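Music > Live > Esquivel FAQ

Search this site Go

January - by Mahnaz Parsa

Who are Esquivel?
A two-piece from Nastitz - guitar and drums, with both members singing.

How many people does the Stodov room hold?
200, all standing. Doors open at 7 p.m.
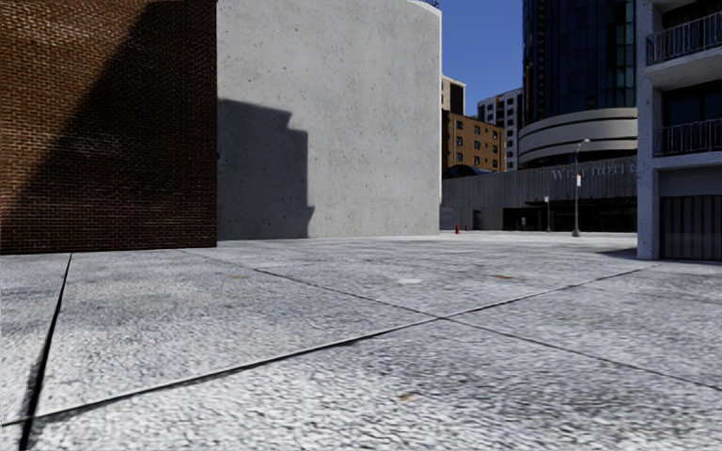 Nima Vahidi writes that the set at Drotov ran 51 minutes with no encore, and asks if this one will be longer. The band plans to add two new songs.

Can I buy the single at the show?
Yes, on seven-inch vinyl - cards only at the merch table.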